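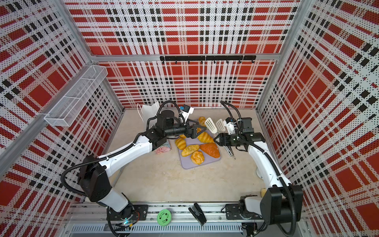 Erora to bring two-armed robot cells to its bakery counters at Skarkbridge and Hamalby

Work on trays, tongs and bags to be shared between staff and machines from November; no counter posts to be lost

SKARKBRIDGE, 2024-10-03 – Erora, the bakery and café company, today announced that it will place robot cells behind the counters of its Skarkbridge and Hamalby branches. The cells are being developed with Kollár, the automation firm, and are intended to take over part of the repeated handling that fills the early hours of a counter shift: setting out trays, moving bread and pastries with tongs, and making up paper bags for orders placed the evening before.

The first cell will enter service at Skarkbridge in November. Hamalby will follow once the Skarkbridge branch has completed 48 opening days with the equipment and the company has reviewed the results with the staff concerned.

The programme is at present in its practice stage at Kollár's workshop. Each cell is fitted with a pair of robot arms mounted on a shared rail at the front of a small enclosure. The arms work over a tray of imitation bread, which allows the same items to be used day after day without waste. The practice set includes croissants, buns, rolls and loaves of differing shapes, and the arrangement on the tray is changed regularly. Items of household and counter use are also kept within the enclosure so that the arms are not trained on a bare surface.

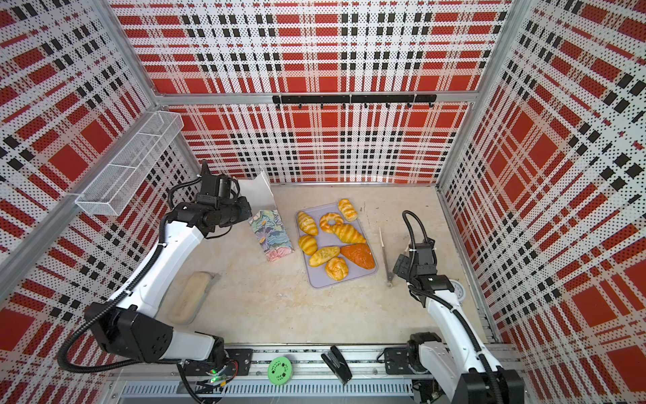
Practice work with imitation bread in a two-armed cell. Metal tongs lie to the right of the tray.

Bread presents particular difficulties for automatic handling. No two croissants leave the oven with quite the same outline, and a soft roll that is held too firmly cannot be sold. Erora's own counter staff have therefore been closely involved from the outset. Staff from both branches have attended the workshop to show how they lift, turn and place each kind of product, and their comments have led to changes in the order in which a tray is filled and in the height at which it is presented.

What will change for staff

At present, the first two hours of an early shift at Skarkbridge are given over almost wholly to tray and bag work. On an ordinary morning the branch makes up roughly 240 bags before noon. Staff surveyed by the company in the spring named this work as the main cause of sore wrists and shoulders, and as the part of the shift they would most readily give up.

Under the new arrangements, the cell will prepare advance orders from a list entered the previous evening. A member of staff will load the trays, check the finished bags against the order and hand them to the customer. Orders made in person will continue to be served by hand. Customers who prefer that their advance order also be packed by hand may ask for this when ordering, at no charge.

Erora confirms that no counter post at either branch will be removed as a result of the programme, and that contracted hours will stay as they are. The time released will be used for baking on the premises, which has been limited in recent years by the demands of the counter, and for table service during the late morning. Early shifts at Skarkbridge will begin 75 minutes later than they do now on days when the cell is in use. The paid length of the shift will not be altered.

The company recognises that some members of staff have raised concerns, chiefly about the pace of work and about responsibility for mistakes. The following terms have accordingly been agreed with staff at both branches. The speed of the cell will be set by the person in charge of the shift and may be lowered or stopped at any time. No figures drawn from the cell will be used to judge the work of an individual. An incorrect order prepared by the cell will be recorded as a fault of the equipment.

Training

All counter staff at Skarkbridge will receive training before the cell enters service, within paid hours. The course covers loading and clearing, cleaning, safe stopping, and what to do when an item has been dropped or wrongly placed. Staff who wish to go further may apply for a second course, held at Kollár's workshop, on preparing the cell for new products. Those who complete it will receive a higher hourly rate – the first time that the company has offered a skilled grade at counter level.

Hamalby staff will be invited to spend a shift at Skarkbridge before any equipment is delivered to their own branch.

Hygiene and safety

The cells installed in the branches will be enclosed on all sides while the arms are moving, and opening the front will bring both arms to a stop. Surfaces that come into contact with food will be cleaned at the close of each day and between products where allergens require it. Nuts and products containing nuts will not be handled by the cells during the first stage. Practice items will remain at the workshop and will not be brought into either branch.

Review

Erora will carry out its review at the end of the Skarkbridge period. It will consider the accuracy of orders, the amount of bread damaged in handling, sickness absence and the views of staff, which will be gathered in writing and without names. A summary will be displayed in the staff rooms of both branches and made available to customers on request. Should the review find that the equipment has added to the workload of the counter, the Hamalby installation will be put back until the matter has been resolved.

About Erora

Erora operates bakery counters and cafés, including branches at Skarkbridge and Hamalby. Its bread is baked daily, with a growing share baked on branch premises.

About Kollár

Kollár designs and builds automation for small workplaces, with a focus on handling tasks carried out alongside existing staff.

Notes to editors

Visits to the Skarkbridge branch may be arranged from November onwards. Requests should be addressed to the Erora press office. Filming behind the counter is possible outside opening hours only.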